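Atinga Sales Tax Rulings Corpus
Data card, release 4
Last updated: February 12, 2025

Summary

The corpus holds 756 rulings on local sales tax issued by the Westcombe Revenue Tribunal, with a label for the question each ruling decides. It is meant for text classification and for checking citation parsers. It is not a source of legal advice, and the labels have no standing before the tribunal.

Contents

rulings/ -- one plain text file per ruling, UTF-8
labels.csv -- ruling number, issue label, outcome, second label if any
citations.csv -- citing ruling, cited ruling or statute section, paragraph number
splits/ -- train, dev and test lists

The test list has 171 rulings. The dev list has 100. All other rulings are in train. Rulings on the same taxpayer are always kept in the same list.

Issue labels

power: whether the city or the state may impose the tax
base: what counts as the taxable price
exempt: whether an exemption applies
procedure: deadlines, notice, refunds, standing

A ruling that decides more than one question gets the label for the question that settled the appeal. The other goes in the second label column. Power and base are the pair most often confused, mainly in rulings where the taxpayer argued that a fee was a tax under another name.

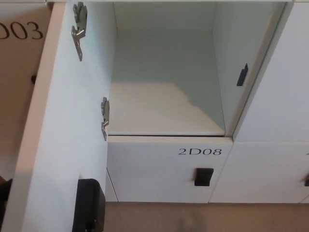 Jestness: The power label is too broad as it stands. A ruling that the city had no authority at all and a ruling that the city had authority but passed the ordinance the wrong way are different holdings, and release 3 kept them apart. Please bring the old split back.

The old split was dropped when annotators could not apply it the same way twice. Many rulings rest on both grounds and do not say which one came first. The release 3 labels are kept in labels_r3.csv for anyone who needs them.

Source and processing

Rulings were taken from the tribunal's public register as scanned pages and converted with the Zorna text pipeline. Page headers, stamps and line numbers were removed. Footnotes were moved to the end of each file and keep their original numbers. Names of individual taxpayers were replaced with initials; company names were left alone.

Any ruling shorter than 1,000 characters was left out. Most of these are orders granting more time.

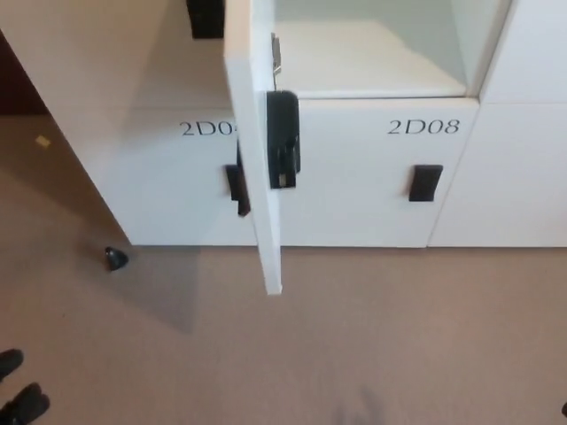
Fig. 2. Open locker compartment and door latch.

Known problems

Section numbers changed when the tax code was recodified. The citations file gives the number as printed in the ruling and does not map old numbers to new ones.
Tables of assessed amounts often lost their columns in conversion. Do not use them for arithmetic.
Dissents are included in the same file as the majority opinion, after a line reading DISSENT. The outcome column reflects the majority only.

License

The rulings are public records. Labels and splits may be reused with credit to the Atinga project. Corrections should give the ruling number and the paragraph -- reports without both are closed. The next release is planned for March.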